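整備だより:オーテンの右手首、その後

前号で「右手首の配線は次回までに片づける」と書いたところ、本当に次回が来てしまった。約束どおり、ピューダー棟209号室に居座っているオーテンの右腕について報告する。

ご存じない新人の方のために書いておくと、オーテンは209号室で布ものを扱う練習をしている二本腕の機体で、練習台はベッドである。当社でいちばん長い時間ベッドのそばにいながら一度も横になったことがない社員、と総務では言われている。羨ましいかどうかは意見が分かれる。

整備票417番の中身はこうだった。右手首を内側へひねりきったあたりで、手首カメラの映像がときどき途切れる。しかも毎回ではない。整備係が見に行くと機嫌よく映り、席に戻ると途切れる。歯医者の前で治る歯痛と同じで、この手の不具合がいちばん時間を食う。最初に疑われたのはカメラ本体で、次がソフトウェア、三番目が前日に更新をかけたフレッチャー・バクスターだった。バクスターの容疑は昼までに晴れたが、本人はまだ少し根に持っている。

犯人は前腕をまたぐケーブルの取り回しだった。手首を曲げる向きにはゆとりがあるのに、ひねる向きにはほとんど遊びがない。端まで回すとコネクタの根元が引っぱられ、接触が怪しくなる。7月に取りつけた当人(筆者である)は「見た目がすっきりするから」と短めに留めた覚えがあり、その日の作業記録にも誇らしげにそう書いてある。記録はつけておくものだと思うが、読み返すものかどうかは自信がない。

直し方は地味である。まず非常停止を押し、腕を支えてから電源を落とす。支えを忘れると腕が自重で下りてきて、膝の上にたいへん親しげに乗ってくる。前腕側の留め具を外し、ケーブルを60ミリ長いものに替え、上へ弧を描かせて筐体に戻す。それから手首を手で端から端まで回し、どの角度でも突っ張らないことを指で確かめる。目で見て大丈夫そうなときほど、指で触ると張っている。

ルビーリー・ハペタは弧が大きすぎると言った。布に引っかかるのではないか、という指摘である。もっともな話で、実際、弧の頂点を少し寝かせてみたところ、今度は肘を畳んだときに筐体の角をこすった。起こすと引っかかりが心配、寝かせるとこすれる。結局、起こすほうを選び、留め具の位置で逃がすことにした。美観については、各自で目を細めていただきたい。

配線が終わったら、関節の原点合わせをやり直す。留め具を触っただけなら不要だと手順書にはあるが、手順書を書いたのも筆者なので信用していない。そのあと無負荷でゆっくり動かし、映像を見ながらひねりの端で少し待つ。ここまで異常がなければ、ようやく布を相手にしてよい。
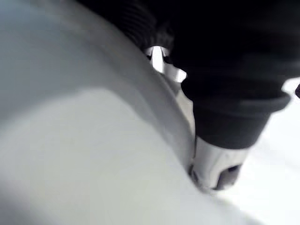
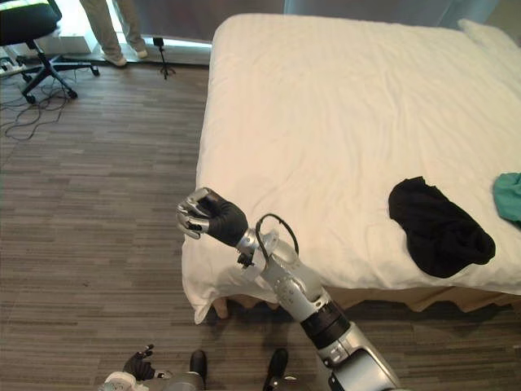 布ものの作業から、黒い生地を間近で見た手首カメラ(1枚目)と、ベッドの角にかかる右手(2枚目)。209号室、2018年4月

布で確かめるのには理由がある。硬い部品をつかむときは手首の動きがだいたい決まっているが、服はつかみどころが毎回違うので、思いもよらない角度までひねることになる。なかでも黒い服は手首カメラにとって難物で、寄れば寄るほど真っ黒になり、どこが袖でどこが折り目なのか見分けがつきにくい。露出を上げれば今度は白い布団のほうが飛ぶ。アタアフア・ドネリーが「人間でも朝の暗い部屋では同じです」と弁護していたが、オーテンに朝はない。

黒い服を練習に使うときは、映像が暗いのか途切れているのかを取り違えないこと。画面の隅に出る受信表示が動いていれば、暗いだけである。筆者は一度、まじめな顔でコネクタを三回差し直し、そのあいだ映像はずっと正常だった。

ついでに指の手入れについても書いておく。布の作業が続くと、指の節に細かい繊維がたまる。綿の繊維は柔らかいわりに居座るのがうまく、放っておくと指の閉じ方がわずかに遅くなる。乾いた刷毛で節の外側から払い、残ったものはピンセットでつまむ。エアで吹くのは禁止。奥へ入るだけで、後日もっと機嫌の悪い形で再会する。開いた手と握った手の両方で見ること。握ったときにしか顔を出さない隙間がある。

道具類はユルチェンコの赤い工具箱の二段目に戻してほしい。刷毛が2本あるうち、柄にテープを巻いたほうが指用、もう一方は床用である。先月、この二つが入れ替わっていた時期があり、指の節から床のほこりが出てきた。誰の仕業かは追及しないが、ハゴス・シファラウはテープをもう一巻き増やすそうだ。

床のケーブルについても毎回書いているので、毎回書く。オーテンの可動域に電源コードを這わせないでいただきたい。オーテンは足元をあまり気にしない。その点は人間の利用者も似たようなものなので、どちらか一方に注意を期待するより、コードを壁際に寄せるほうが早い。

整備票417番は、ひねり動作をもうしばらく続けて様子を見てから閉じる。映像が途切れた場合は、時刻と、そのとき手首がどちらを向いていたかを記入してほしい。「なんか変」とだけ書かれた票が今月もすでに届いている。気持ちはよくわかるが、直しようがない。

左手首については、ヘザー・トモアナから「同じ人が同じ日に同じ留め方をしたのでは」と問い合わせがあった。ご推察のとおりである。交換用ケーブルはザルター本社に注文済みで、届きしだい左も替える。それまで左手首は、ひねりの範囲を設定で狭めてある。勝手に元へ戻さないように。

(ピューダー棟 整備係)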